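Inicio | Puesta en marcha | Mantenimiento | Piezas | Foro | Contacto

4. Pinzas de mano: revisión y ajuste antes de grabar sobre tela

Vale para la pareja de pinzas de la celda Illevora (izquierda y derecha). Si solo usas una, sáltate el paso 6. Herramienta: destornillador fino, paño sin pelusa, alcohol isopropílico. Nada más.

4.1 Antes de tocar nada

1. Batería fuera. Las dos pinzas.
2. Abrir y cerrar a mano, despacio. Tiene que ir suave en todo el recorrido. Si rasca, ir a 4.4.
3. Mirar las almohadillas por la cara interior. Borde levantado = almohadilla nueva. No pegar con cianoacrilato, se queda rígida.
4. Limpiar almohadillas y lente. Paño apenas humedo, sin empapar.

NOTA: la tela suelta pelusa. Mucha. Con mantas o rizo, limpiar cada 200 ciclos. Con sábana lisa aguanta hasta 600.

4.2 Comprobar la apertura

5. Abrir del todo y apuntar a la prenda sin tocarla. Los dos dedos tienen que salir enteros en la vista de la cámara, con las tapas redondas de los pivotes a ambos lados. Si falta un dedo, la cámara está girada: aflojar, centrar, apretar.
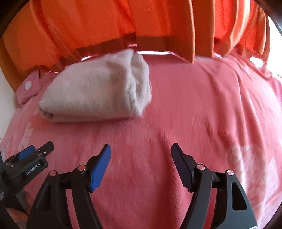 Stojan Kadrić

6. Segunda pinza: dejarla al lado, a la izquierda, puntas hacia la prenda. Puede asomar en la vista de la primera, no pasa nada. Lo que no puede es tapar los dedos.
7. Mirar la luz. Una ventana detrás de una cortina quema la parte alta de la imagen – bajar exposición hasta recuperar el borde de la prenda doblada. Lo blanco del fondo da igual.
8. Anotar el valor de apertura. En las nuestras sale 156 con el firmware de julio. Si el tuyo baila entre una lectura y otra, repetir desde el 5.

PRECAUCIÓN: no meter el dedo entre las barras con la pinza abierta. Al cerrar pellizca. Ya ha pasado.

4.3 Cierre sobre tela blanda

9. Cerrar hasta dejar una rendija pequeña entre los dedos. No a tope todavía.
10. Acercar a un pliegue. El rizo va bien para esto: hace bulto y se ve enseguida si un dedo llega antes que el otro.
11. Comprobar que los dedos van paralelos. Si uno se adelanta, tornillo del eslabón interior de ese lado, un cuarto de vuelta, volver a mirar.
12. Comprobar los marcadores redondos. Cuatro por pinza, dos a cada lado, todos visibles y limpios. Si uno está rayado se cambian todos los de esa pinza, el juego viene completo.

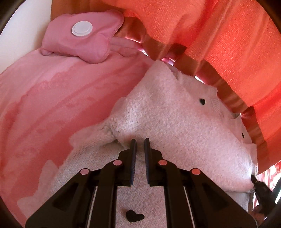

Fig. 4-2. Dedos casi cerrados junto a un pliegue del peluche blanco. Los cuatro marcadores a la vista.

13. Cerrar a tope, tirar un poco, soltar. La tela tiene que salir sin engancharse. Si se engancha un hilo no tirar: abrir y sacarlo a mano.
14. Repetir con la otra pinza.

NOTA: lo brillante (raso, ribetes, cintas) engaña al seguimiento por el reflejo. Para calibrar, apartarlo o trabajar sobre otra zona. Después ya se puede usar todo.

4.4 Si rasca o se queda a medias

– Pelusa en las guías. Lo más habitual. Aire a presión corto, desde arriba, pinza abierta.
– Tornillo de la punta demasiado apretado. Aflojar hasta que el dedo corra.
– Guía doblada. No enderezar. Se pide la pieza a Ollby, referencia en la hoja de Arumugam (carpeta Piezas, al final).

PRECAUCIÓN: nada de aceite en las guías. Coge pelusa, y y acaba manchando la tela.

Después de cualquier reparacion, otra vez desde el 5. Entero.

Siguiente: 5. Sincronizar las dos pinzas

Comentarios (3)

Nanami Hayashi
En el 12, ¿los marcadores se pueden limpiar con el mismo alcohol? A mí se me fue un poco el color en uno.

Stojan Kadrić
Con alcohol no, solo paño seco. Lo añado al paso. Gracias

santon_taller
Lo de limpiar cada 200 se queda corto con forro polar, aquí lo hacemos cada 100 o así. Y el tornillo del 11 en la pinza izquierda nuestra gira al revés, ojo con eso.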